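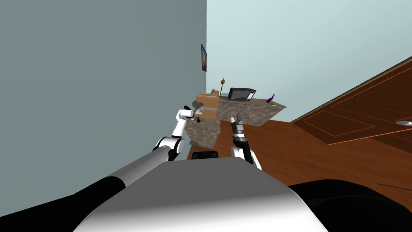 I've wanted to write this one for months, so forgive the exclamation marks: Pravholm is getting its own refill shop! Wandari opens on 29th September at 8 Vrabec Street, and I'm the person who'll be weighing out your lentils. We sell dry food with hardly any packaging, and what packaging we do have gets used again. A plain cardboard box on the counter is the kind of thing I mean, because any clean one you bring in will go home full of somebody's groceries.

My name's Tamsin Stubbs and I ran a stall at Pranbridge market before this (in January, in a coat, never again). My business partner Boris Jurčo does the buying. He has lined up 202 products for opening day, from oats and rice to dish soap and a very good smoked paprika I keep eating off my finger.

Bring your own jars, tubs or bags. We weigh them empty, you fill them, and you pay for what's inside. There's no minimum, so if a recipe wants 2 cloves, buy 2 cloves!

The first 351 customers get a free cotton bag, printed here in town. Doors open at 8 and there'll be coffee.

Reporters are welcome to drop in before opening day for a look around and a chat. Ask for me or Boris at the shop.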